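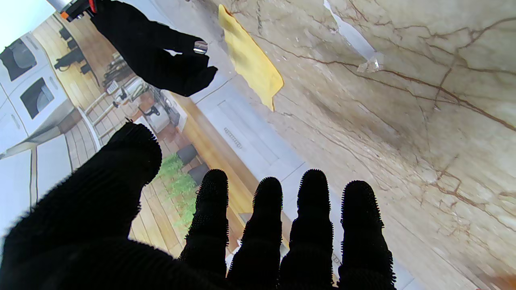 Kitchen table clearing

Kitchen table clearing is the household practice of removing small articles from a kitchen table or worktop and returning the surface to general use. It is distinguished from washing up, which concerns vessels and cutlery, and from cleaning proper, which concerns the surface itself. In the Ornach household manual it occupies a separate chapter of 12 pages, placed between laundry and the care of stone.

Surfaces

The practice is most often described in connection with marble, on which small pale articles are easily overlooked. Scraps of clear or white plastic are the usual case, as they can be lost against the veining. The Ornach manual advises passing a dry hand over the stone before any cloth is used. Cloths are folded flat and set near the edge, where they may be picked up without disturbing other articles.

Articles and containers

Articles found on a kitchen table seldom all belong to the kitchen. Toys, writing materials and hobby equipment collect there, particularly in homes where the table is also used for schoolwork. A shallow tray is commonly kept on the table to receive them — in Famthorpe this is known as the "evening tray" and is emptied on Saturday. Stackable pieces such as racks are placed one on another to free the remaining surface.
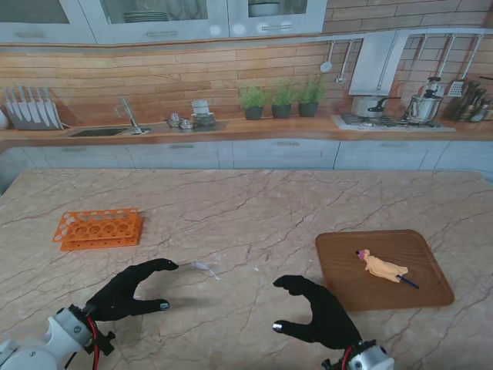 Marble tabletop with stacked orange racks and a wooden tray. The cooking area is beyond.

Kitchen equipment in daily use, including knives, saucepans and potted herbs, is normally kept on a separate counter and is not included in the clearing.

Wrapping

Slender articles such as pens and small sticks tend to roll on polished stone. One method is to wrap them loosely in a sheet of paper or a thin cloth, leaving one end exposed so that the contents can be recognised. The method appears in the Stelmakh housekeeping notes, which recommend yellow paper, and was taught in evening classes at Stostutlow.
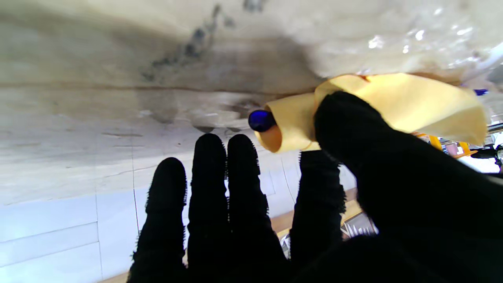
A correspondent of the Stostutlow classes objected that wrapping "only makes a second thing to put away", and held that a jar served the purpose better. Later printings of the Stelmakh notes give both methods.

See also

Care of marble
Kitchen storage
Washing up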